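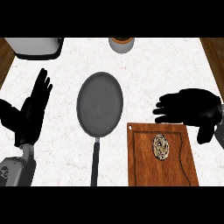
Speaker notes, 21 March 2018
Talk: Can a machine cook our dinner yet?
Speaker: Rosângela Trindade

Slide 1. Say good morning, thank Gus Gallagher for the invitation. Speak slowly. Do not read the title, they can read it.

Slide 2. Start with the kitchen task. One frying pan, one cutting board, one piece of food on the board. The robot must bring the food to the pan. My mother does this while she speaks on the telephone. For two hands with fingers it is still a hard job.

Explain that this is a simulated kitchen. In simulation we can repeat the task 300 times in one night and break no dishes. Our best program, Cimari, finished 70 of these. Wait a moment here, let people decide if this number is good or bad. My opinion: good for research, bad for dinner.

Slide 3. Where it fails. The food is small and flat on the wood. The fingers must get under the edge, and they often push it along the board. The pan handle is the second problem. If the hand takes it too far from the pan, the pan turns.

(If there is time, tell the story of the pancake. If Gus makes a sign, skip.)

Slide 4. Compare with the shop floor. At Bagheri the parts come always in the same position, and the machine from Clavus puts them in boxes all day. It has only 3 movements. Ask: is it more intelligent than ours? No, but its world is more simple. A kitchen counter is different every morning.

Slide 5. What I expect. Wiping a table, maybe soon. Carrying a closed box, already possible. Cooking with a knife and hot oil, I would not promise a year. Somebody will ask for a year.

Slide 6. Next work. In April we begin tests on a real counter with 4 tasks, together with Bestell. Only cold pans at first.

Questions. Repeat each question in the microphone before answering. If the question is about price, send them to Gus.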